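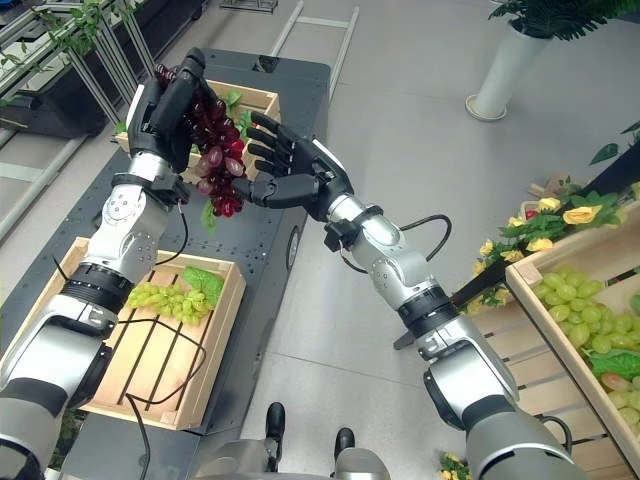 Grape-handling tips from the Rimville shared workshop

1. Tie down your cables. A loop hanging off the wrist will find the slats of a crate sooner or later. Leave enough slack for the elbow — then check it again with the arm at full stretch.

2. Grip the bunch from above, near the stem, and keep the other hand open beside it. Start at 30 per cent grip force. Roy Dunmore started at full and got to meet the mop. 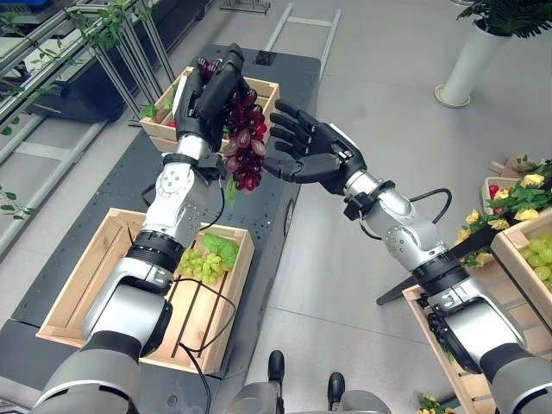
3. Practise on artificial grapes. They don't colour the bench, and the pale green ones survive a clumsy finger far better than my pride does. 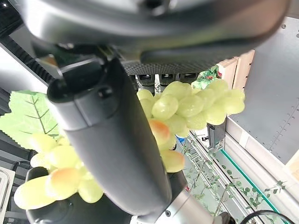 Real fruit can wait until December, or until you've done 2,000 cycles, whichever feels further away. Wipe the fingers between runs and put the crates back on their tape marks.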